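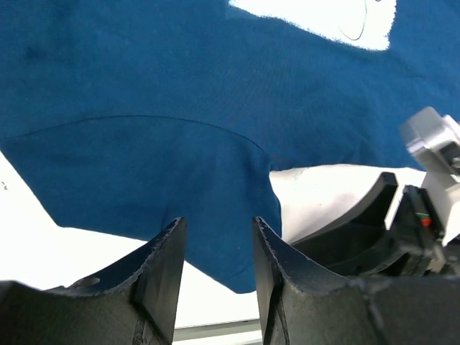
What has the grant paid for so far?
The first two episodes of Sitness are shot and the first of them is edited. Most of the money has gone on crew wages, location hire and the edit suite.

Sitness: progress report to the Brilwood Film Fund
Prepared by Nele Schouten, producer, Selinico Pictures
09/04/2023

Filming
We finished principal photography on episodes one and two at the end of last month. The schedule allowed 11 shooting days for the pair and we used all of them. Rain cost us most of an afternoon on the harbour scenes, which we got back by dropping a short exchange in the car park. The director and script editor agreed the cut beforehand and the story doesn't suffer for it. The line about the missing keys has moved to the kitchen scene.

The supermarket interiors were filmed overnight between closing and opening. The store was helpful but the fridges could not be switched off, so there is a hum under nearly all the dialogue. Our sound mixer thinks most of it can be cleaned up. We have set aside half a day for the two leads to re-record lines if it can't.

Cast
All the main parts are filled. The part of Lewis, the older brother, was recast in the second week of rehearsals when the original actor took a stage tour that clashed with our dates. His replacement had already read for another role and knew the scripts. There was no cost beyond a second costume fitting. The fund's talent officer was told at the time and has the revised cast list.

We held open auditions for the smaller parts, as we said we would in our application, and saw 152 people over two weekends. Several of them had never acted on screen. The five we cast have all now filmed at least one scene, and two have been written into episode four as well.

Scripts
Episodes three and four are at final draft. Episode five is at second draft and is running long – the read-through came in nine minutes over. The wedding subplot is likely to be trimmed. Episode six exists as a detailed outline only. This is later than planned. The writer has asked to see a full assembly of episode two before starting, as the ending depends on how the scenes between Lewis and his mother play, and we think that is sensible.

Post-production
Episode one is at picture lock. The composer has delivered a title theme and a set of cues, and we have asked for a quieter version of the theme for the closing credits. Episode two is at rough cut. The grade for both will be done together to save on set-up time.

Budget
Spending is within the agreed total. Overtime went over because of the night shoots, and travel came in under, so the two nearly cancel out. We have not touched the contingency. A line-by-line statement is attached separately, with receipts for anything above £100.

Matters outstanding
The music licence for the pub scene in episode two has not been signed. We have a second track ready if terms can't be agreed by the time of the sound mix.

We still need a location for the school in episode three. Two have been visited and one is suitable, but the head teacher can only offer the holidays.

Next period
The second block of filming covers episodes three and four. Delivery of all six episodes is still set for December. Episode six is the main risk to that date, and we will write to the fund separately once the first draft is in.

We would like to draw down the second instalment before the second block begins, and a signed request form is enclosed.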